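The Kalus utensil caddy, four months on

I have a weakness for anything that promises to tidy a worktop, and my drawers are full of the proof. So when my old stoneware jar finally cracked I spent far too long (a whole Monday evening, if I'm truthful) comparing holders before settling on the Kalus, a wire-framed caddy with a flat grey rim and tall compartments that hang down from it.

I do like it. The compartments lift out, so crumbs and drips can be rinsed away in a minute, and the depth is just right for a whisk or a long spatula – my old jar used to tip over if I so much as looked at the ladle. Mine has been through the dishwasher every week and hasn't warped a bit.

My grumbles are small ones. Short things vanish into the bottom, so the teaspoons have gone back in the drawer, and with only a few tools in a compartment they do all lean over to one side. I left the middle opening without its container, as I found I hadn't enough to fill it, and the frame stands perfectly well like that. At 13 pounds I'd buy it again. 4 stars out of 5 from me. 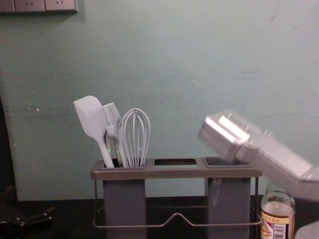
Comments

Nhàn Giáp
Does the wire mark the worktop at all? My last one left little rust rings by February and I'm wary now.

Cúc Trình
I've had mine a year, no rust so far, but I do dry the frame before putting it back.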